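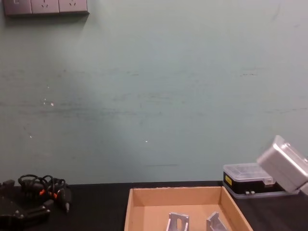 Rallmont bench robots back at work after gripper fault

The small robot arms at the Strickland workshop in Rallmont are picking parts again, and the people who run them are thrilled – both with having them back and with what they learned while they were down.

The workshop stopped its bench robots in July after one of them let go of a steel bracket in mid-move. The part slid off the edge of a tray, bounced once on the bench and landed on the floor next to a technician's shoe. No one was hurt. The arm carried on to its next position with nothing in its fingers, closed on thin air and reported a good pick.

That last bit is what got everyone's attention.

"A dropped part I can live with, parts get dropped," said Baltazar Gallegos, who leads the automation group at Strickland. "A robot telling me it has the part when the part is on the floor, that I can't live with. So we shut them all off before lunch and went looking."

The looking took a while and, by all accounts, was a lot of fun for the kind of person who likes this sort of thing. Gallegos and test engineer Remedios Montoya pulled the log from the arm and found that it had run 1257 picks since its last service. The first 559 were clean. After that the closing force began to sag a little at a time, never enough in one step to set off a warning. By the day of the drop the fingers were closing with 40 percent less force than they were set for, and the log still had a tidy green check beside every pick.

The cause was a worn cable inside the wrist. Every time the arm reached across the bench and turned, the cable rubbed against the edge of a cover plate. Eventually the insulation wore through and the force signal started to drift. The controller, made by Histix, saw a number that was wrong but believable and took it at face value.

Montoya found the bare spot by hand, moving the wrist a few degrees at a time with the power limited and watching the signal jump on her meter. "I yelled," she said. "I really did, they heard me in shipping. You chase a thing like that for days and then there it is, a little shiny line of copper no longer than a grain of rice!"

The brackets turned out to be a good test of the repair. They are bent metal, they don't sit flat, and two of them in the same tray will lean whichever way they please, so the fingers almost never get the same grip twice. A weak gripper can get away with a square box for weeks. With a tilted bracket it has much less to hold on to, and Montoya thinks that's why the problem showed up there first.

Strickland has made several changes. The cable now runs through a soft sleeve and is clipped away from the cover plate. The arm checks the width of its fingers after every pick and compares it to the part it is supposed to be holding, so an empty hand counts as a fault and stops the move. If the closing force drifts more than 2 percent from its setting over a shift, the arm parks itself and asks for a person. And the service inspection, which used to cover the joints and the base, now includes taking the wrist cover off and looking at the cable with a light.

There is a new rule for people, too. Reaching over the bench while an arm is live was already forbidden, but the marked floor area stopped short of where the bracket landed. The line has been moved back, and the trays have been moved in from the front of the bench.

The company has also shared its findings with Flosteseck, the local group of small shops that swap notes on automation. Gallegos gave a talk there with the damaged cable passed from hand to hand around the room, and says the questions ran well past closing time. Two other shops went home and opened up their own wrists. One found nothing. The other found a cable with the same rub mark just starting, in the same place, and fixed it that evening.

"That made the whole thing worth it for me," Gallegos said. "We lost some time, sure, we got behind on orders and I had to make a few phone calls I didn't enjoy. But somebody else caught theirs early, and all it cost them was a sleeve and a clip."

Work during the shutdown was done by hand, which Montoya describes as slow but good for the soul. It also gave the team a chance to rewrite the pick routine. The old version came in from directly above every time. The new one tries a few angles and takes the one that leaves the most finger on the part, and on the brackets it is already doing better than the old routine did on its best days. She is now trying it on washers, hinges and a plastic clip that she says has beaten every gripper she has ever put in front of it.

Not everything is settled. Histix has been sent the logs, and Gallegos wants the controller to compare the force signal with motor current, so that a sagging reading gets caught even when it looks reasonable. He hasn't had an answer on that yet. In the meantime the team does the comparison itself with a short script that runs at the end of each shift and prints a single page, which gets taped up by the door where everyone walks past it.

The arms were brought back one at a time, each with a technician standing at the stop button through its first full shift. The one that dropped the bracket came back last. It has had its cable replaced, its cover edge filed smooth and its finger pads changed, and it has picked every bracket it has been asked to pick since then.

Strickland plans an open evening for other shops that want to see the wrist inspection done. Montoya will run it, and visitors are asked to bring closed-toe shoes and, if they have one, a worn gripper cable of their own.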